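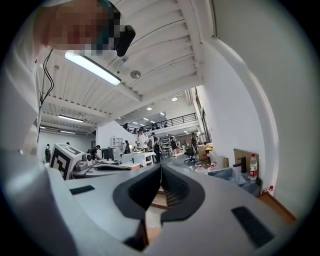
Titton River Lock Replacement: Environmental Review Panel

Minutes of the meeting held May 26, 2025

Present: members for the county, the port authority, the river towns, the fishing cooperative and the state water office. Representatives of Bralov (design engineer) and Grunine (environmental consultant) attended for the dredging and salinity items.

Apologies: the member for the upper towns sent apologies and written remarks, which were taken under public comment.

Minutes of the last meeting

The minutes of the March meeting were approved with one correction. Under "Access roads," the words "north bank" should read "south bank." The port authority asked that the map attached to those minutes be replaced as well, as it carries the same error.

Matters arising

The request for older water level records was sent to the state water office and has been answered. Part of the record is missing for the years when the Rutherford gauge was out of service. Grunine will fill the gap from the downstream gauge and mark the filled values clearly in the tables.

The letter to the railroad about clearance under the bridge has not been answered. The county will write again.

Dredging plan

Bralov presented the revised plan for the approach channel. The channel line has moved slightly toward the south bank to stay clear of the mussel beds. The plan now assumes removal of around 3000 cubic yards of sediment per working day.

The fishing cooperative asked whether work could stop during the spring run. Bralov replied that a full stop would push the lock closure into a second season. It offered a break of 20 days, with dates to be set each year from the fish counts. The cooperative said this was shorter than it had hoped for and that it would need to go back to its members. The item stays open.

The state water office noted that the sediment samples were taken only in the middle of the channel. Material near the old coal wharf — which has not been sampled — may need separate handling. Bralov agreed to add sampling points along the wharf before the plan is filed.

Disposal sites

There are two disposal sites still under review. The Rutherford site is closer and already diked, but its haul road passes the elementary school. The lower site would be reached by barge and needs a new landing. The river towns prefer the lower site. The port authority asked for a cost comparison that includes road repair, which the present figures leave out.

Agreed: no site will be recommended until the comparison is in hand.

Salinity and the town water intake

Grunine reported on its model of salt water moving upstream through the larger lock chamber. In a normal year the change at the town intake is small. In a dry summer, with frequent lockages, the model shows salinity passing the treatment plant's limit for short periods.

Members discussed the options. Flushing the chamber with fresh water would help but would draw down the upper pool. An air curtain at the lower gates would use less water, but Grunine said its performance depends on upkeep and that the model treats it too simply to rely on at this stage. Moving the intake upstream was raised by the county. It has not been priced.

The member for the state water office asked that the dry summer case be shown in the main body of the report. The present draft has it in an appendix. Agreed.

Access during construction

Small boats will have no passage while the chamber is closed. The port authority proposes a trailer ramp on each side of the lock and a storage yard for owners who want to leave a boat above or below it. The river towns asked who would staff the yard on summer evenings. The port authority will bring an answer to the next meeting.

Public comment

Written remarks from the upper towns were read. They ask for the draft report to be placed in the town libraries on paper as well as posted online, and for the comment period to be extended. The panel agreed to the paper copies. The extension was put to a vote and carried, with two members against — both on grounds of schedule.

A resident asked about night noise from pile driving. The county said the noise limits in the permit will apply and that working hours will be printed in the notice.

Actions

Bralov: add sampling points at the coal wharf; prepare the disposal cost comparison with road repair included.
Grunine: move the dry summer case into the main report; mark filled gauge values.
County: second letter to the railroad; rough price for moving the intake.
Port authority: replacement map; staffing of the boat yard.
Fishing cooperative: response on the spring break.

Next meeting

To be set once the cost comparison has been circulated. The meeting was adjourned after public comment closed.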